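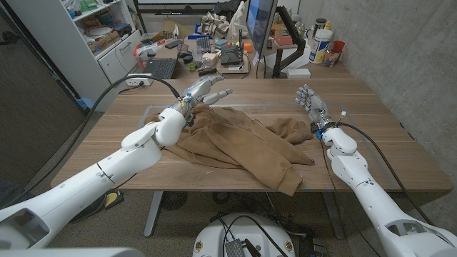

Histley Tailgate Seat Covers for Pickup Trucks

I've been selling seat covers long enough to have strong feelings about them, and the Histley set is the one I put in my own truck. It went in last January, right in the middle of salt and slush season, and I haven't taken it out except to wash it.

What you get is a full set for a crew cab: two front buckets, the rear bench (split 60/40, so you can still fold one side up), headrest covers, and a sleeve for the center console lid. The fabric is a heavy cotton canvas with a brushed back, and it comes in Saddle, Charcoal, or a dark green that Histley calls Matar. I have the Matar. It looks great with a tan dash (a little less great with gray, if you want my opinion, so go Charcoal there).

The fit is snug. I'll warn you that the first seat took me the better part of an hour, mostly because I hadn't moved it all the way forward before I started! The other front one went much faster. There are 15 hooks and straps in the bag, and I had 4 left over at the end, all of them for the bench on the extended cab. Same bag for every truck, so don't go hunting for the spot you missed.

Side airbags: the front covers have a tear-away seam on the outboard side. Check the tag before you pull the cover on, L goes on the driver's side. If your seats have the airbag in the inboard side too, please don't order these. Write me and I'll point you to the Emetti covers instead, which are cut differently.

Heated seats work fine through the canvas, they just take a bit longer to come up. I'd skip this set if you have ventilated seats, you won't feel much air.

Washing is easy. Cold water, no softener, hang them up. Mine shrank a hair the first time and then stopped, and I had to lean on the bench cover to get it back over the corners.

Full set, crew cab: $865
Console sleeve only: $73
Colors: Saddle, Charcoal, Matar
Fits: bucket seats with removable headrests
Does not fit: front bench seats, seats with built-in belts

Charcoal is in stock now. Saddle and Matar are back in November 2023, and I'm taking orders on both. Put your year, cab, and trim level in the notes box when you check out and I'll look it over before anything ships.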